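Delard D32 flat roof access hatch

The Delard D32 is a hinged access hatch for flat roofs, made for buildings where someone has to get up to plant, gutters or solar panels a few times a year. It comes as a finished unit with the kerb, lid, gas struts and lock already fitted. It replaces the older D30, and spare parts for the D30 are still kept in stock.

The lid is a double skin of aluminium with insulation between the two sheets. The kerb is insulated on all four sides and is made in one piece, so there are no corner joints to seal on site. A rubber gasket runs the whole way round the lid and can be pulled out and replaced by hand. We suggest changing it when it goes hard or flat at the hinge side, where the wear shows first.

Sizes and weight

The standard opening is 774 mm by 774 mm. A longer version is made to order for use with fixed stairs. The standard hatch weighs 32 kg without packaging and can be lifted by two people. The kerb stands 161 mm above the deck. If your roof build-up is deep, ask for the raised kerb when you order. It can't be added afterwards.

Opening and locking

Two gas struts carry the weight of the lid. It opens with one hand from the ladder and stays open at a fixed angle until the release handle is pulled. The handle is on the inside, on the right as you climb. A slam lock is fitted as standard, with a key from outside and a thumb turn from inside. Padlock lugs are available for sites that use their own locks.

The struts are rated for outdoor use but lose some strength in hard frost, and the lid will feel heavier in January than it does in summer. A strut that no longer holds the lid should be changed, along with its partner. They are sold in pairs.

Fitting

The hatch sits on a timber or steel trimmer and is fixed through the flange. Screws are not supplied, as the right type depends on the deck. The roof covering is dressed up the outside of the kerb and finished under the lip of the lid. It suits felt, single ply and liquid coverings. For hot works, keep the flame off the kerb and remove the gasket first.

Check the opening for square before lifting the unit into place. The flange will take up a small error, but a twisted kerb makes the lock stiff and the gasket won't close evenly.

Who makes it

Delard hatches are assembled by Farkum at its works on the Trolonska estate. The company began as a sheet metal shop making ducting and moved into roof products when a customer asked for a lid that didn't leak. Hatches now make up the larger part of its orders. Safta Ardeleanu took over as sales manager this year and has added a second dispatch bay, which has brought the usual wait for a standard hatch down to 11 working days.

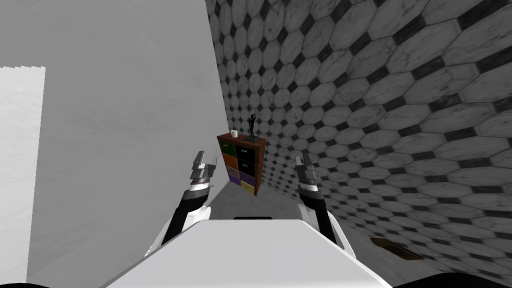 Made-to-order sizes take longer, and the wait is confirmed with the quotation. Nothing is cut until the drawing has been signed and returned, so please check the sizes on it against the opening as built.

Export orders go through Onu, our shipping agent, and are packed in a closed crate. Other orders travel on an open pallet with the lid strapped down. Leave the strap on until the hatch is fixed to the roof.

Guarantee and spares

The lid and kerb are guaranteed against corrosion and failed welds. Gaskets, struts and locks are treated as wearing parts and have a shorter cover, which is set out in the order papers. Quote the number on the plate inside the kerb when asking for spares.

Page updated November 14, 2024

Shares: 32

Comments (3)

Teodor Avram
Fitted two of these on a school extension. Good solid unit. The keys were taped under the lid and it took us a while to find them.

rooferdan
Will the D32 lid go on a D30 kerb? Hinge on mine has gone.

Farkum Sales
No, the hinge centres are different. We still have D30 hinges, so send us the plate number and we'll price one for you.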